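Court Support and Legal Information Project, Clustholm
Interim Report to the Santoro Fund
Submitted by Liliana Longo, Project Manager
2021-05-28

Purpose of this report

This report covers the second six months of the grant. It sets out the work completed at the magistrates' court in Clustholm and at the outreach office in Osach, records spending against the agreed budget, and asks for the Fund's consent to one change in the plan for the remaining period.

Work with defendants and witnesses

The project gave direct help to 564 people during the period, against a target of 700 for the full year. Most were appearing without a lawyer on a first charge, usually for theft, driving offences or breach of a court order. Court supporters explained what would happen at the hearing, helped people to fill in legal aid forms and, where the court allowed it, sat with them. Supporters do not give legal advice. Anyone who needed it was passed to the duty lawyer or to one of the firms on the referral list.

The number of postponed hearings remains a serious concern. Several cases were put back more than twice while the prosecution waited for laboratory results, and in that time witnesses moved away or stopped replying to letters. The project now telephones each witness a week before the hearing and again the day before. Court staff have told us that this has been of use to them, although we do not yet have the attendance records needed to measure the effect. These have been requested from the clerk and will be included in the final report.

Remote hearings

Bail and case management hearings continued by video link for much of the period. Many of our clients have no private room and no reliable connection. The Osach office has therefore been fitted with a separate hearing room, with a fixed line, a screen and a second chair for an interpreter or supporter. The presiding magistrate inspected the room in November and agreed to its use. The sound was poor at first and the microphone was replaced under guarantee.

Printed material

A new leaflet, "Your First Day in Court", was printed in a run of 1000. Copies are held at the court enquiry desk, at the Osach office and at the police station. The section on asking for a postponement was rewritten after comments from the prosecutor's office, which considered the first wording likely to mislead. A version in large print is ready for the printer.

Staffing and training

Themba Khumalo joined as Senior Court Supporter and is responsible for the rota, supervision and the complaints log. Two complaints were received. One concerned a late arrival and was upheld. The other concerned the length of a sentence and fell outside the project's control; the complainant was given details of how to appeal.

All supporters completed the course on confidentiality and contempt of court. A further session on supporting witnesses under the age of 18 was put off when the trainer became unavailable, and a new date is being arranged.

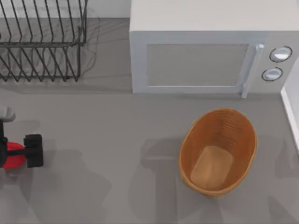
Spending

Spending to date is within the agreed total. Travel is well under budget as a result of remote hearings. Interpreting is over budget, and the final invoices for the period have not all been received. No money has been moved between headings without consent.

Change requested

We ask the Fund to approve the transfer of 50 per cent of the unspent travel allowance to interpreting. The total grant would not change. A revised budget sheet is attached as Annex B.

Next period

The project will begin a weekly session at the Plomden court annex, subject to a signed agreement with the court manager. The draft agreement is with the court's legal office. Should it be delayed, supporters will continue to meet Plomden clients at Osach by appointment.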